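About Us

Hello, and thank you for wandering over to this page. Most people who land here are looking for the opening times or the price of a place (both are under Fees and Hours, top right), so if you have come to find out who we are, do make yourself comfortable, because we are rather fond of telling the story and it does go on a bit.

Bridico is a nursery school and after-school club for children from 2 up to the summer they turn seven. We have been in the same building on Kuruc Lane for 12 years now, a long, low brick place with a slate roof that used to belong to a firm of seed merchants. If you stand in the cloakroom on a warm afternoon you can still catch a whiff of something like hay, and one of the old sack hooks is still up on the beam over the coat pegs, painted blue by somebody long before we arrived.

How we began

The school was started by Bořivoj Malý, who had taught infants for a good part of his working life and had got tired of asking small children to sit still. He took the lease in May, with a borrowed kettle, a carpet from his sister's dining room and seven children on the register, two of whom were brothers who refused to take their wellingtons off until half term. Bořivoj is still our head and still does the gate every morning, whatever the weather is up to. If you come for a visit he is the one in the green waterproof who will want to know your child's name before he asks for yours.

In those first years we had only the front room. It did for everything: painting, singing, dinner, sleeping, and the big Friday-afternoon sort of tidy-up that we have long since moved to mornings, when everyone has more patience. The back rooms came later, once the roof had been seen to, and the garden later still. We have been promised by a great many parents that they preferred it when it was small and everybody was on top of each other, and we can see what they mean, though none of them ever had to find the lost shoes.

What a day is like

Children arrive from half past eight, and there is no rush about it. Some march in and are gone before you can kiss them goodbye, and some need a good long while on the bench by the fish tank with a grown-up and a book. We let parents stay as long as they like in the first few weeks. You will find there is usually a cup of tea going, and you are very welcome to it, so long as it stays on the high shelf.

The mornings are mostly for play, indoors and out, and we mean proper play, the kind that takes an hour to get going and then cannot possibly be stopped for a snack. We put things out on the tables and see what the children make of them. A basket of fir cones might be soup for a week and then turn into hedgehogs. Our staff are old hands at sitting nearby and looking busy with something else, which is a harder skill than it sounds, and then joining in when they are asked to.

After that there is a story, and then dinner, and dinner deserves a bit of room to itself.

The dinner table

We cook on the premises and we always have. When the school was being set up there was plenty of good advice about having meals brought in, and it would certainly have been cheaper, but Bořivoj had a strong feeling that children ought to be able to smell their dinner coming. So we have a kitchen, small and very hot, and what comes out of it is plain food done well: lentil bake, fish pie, dumplings in the cold months, and a carrot soup that several families have asked us for and never quite managed to get right at home (it wants more butter than you would think).

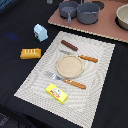 Everyone eats together, staff and children, with the big ones mixed in among the little ones. The children help to lay the tables, pour their own water from small jugs and pass the bread along, and there are spills, and there are cloths for the spills, and the children know where the cloths live. We don't make anybody finish, and we don't hold pudding back as a prize. A child who has eaten nothing but bread for a fortnight will very often, one ordinary dinner time, help himself to a spoonful of peas off the serving dish because the girl next to him did, and the best thing the rest of us can do is carry on talking about the weather.

If your child has an allergy, or there are things your family does not eat, please tell us when you fill in the registration form and then tell us again in person. The cook likes to hear it with her own ears. We can manage most things, and we would much sooner change the whole menu for a day than have one child sitting with a separate plate feeling left out.

The garden

Behind the building is what we call the Denik, after the family who let us have the use of it. It was an orchard once and there are still a few elderly apple trees, which give us small sour apples that are no good raw and lovely stewed. There is a mud bank, a vegetable patch, a sandpit with a lid to keep the cats off, and a path that goes all the way round for anyone with a tricycle and a need for speed. We go out every day. Please send waterproof trousers, and please put a name in them, on the inside of the waistband where it can be read without undressing anybody.

After school

The club for our older children is called Rullex, and we are often asked what it stands for. The children picked it themselves the year we opened the club, by shouting, and we have never got to the bottom of it. Rullex runs until six in term time. There is toast, there is a quiet corner for those who have had quite enough of other people for one day, and there is a woodwork bench with real tools, used a pair of children at a time with a member of staff beside them. The walk from the primary school takes longer than it ought to on account of the wall everybody has to walk along.

The people who work here

We are lucky in our staff, and we hold on to them. Several have been here since the back rooms opened, and a couple of our younger ones came to us first as children, which makes the rest of us feel our age. All of them hold the training they need for their jobs and are paid to keep learning, whether that is first aid, signing, or a weekend course on willow weaving that led to the slightly lopsided den by the compost. Each child has one particular grown-up who gets to know them well and who will be your main person to talk to. If that pairing is not working out, for you or for your child, say so, and we will have a think together without anyone taking offence.

Families

So far 293 children have been through the school, and we have a drawing from nearly every one of them in the long corridor. The early ones have faded rather badly, so we have moved those away from the window. Former pupils do come back to look for theirs, some of them a good deal taller than Bořivoj, and we keep the steps handy for the ones that are up near the ceiling.

Parents are welcome to join us for dinner once a term (let the office know a few days ahead so that there are enough potatoes), and if you play an instrument, keep bees, mend bicycles or can do anything at all that a four-year-old might like to watch, we should be delighted to have you in for a morning.

Coming to see us

The best way to decide is to visit while the children are here. Ring the office or send a note through the Contact page and we will find a morning that suits. Bring your child with you, in old clothes, and allow longer than you think, as they tend not to want to leave the mud bank. There is room for prams in the porch, and the ramp is round to the left of the main door.

Page last updated 6 December 2023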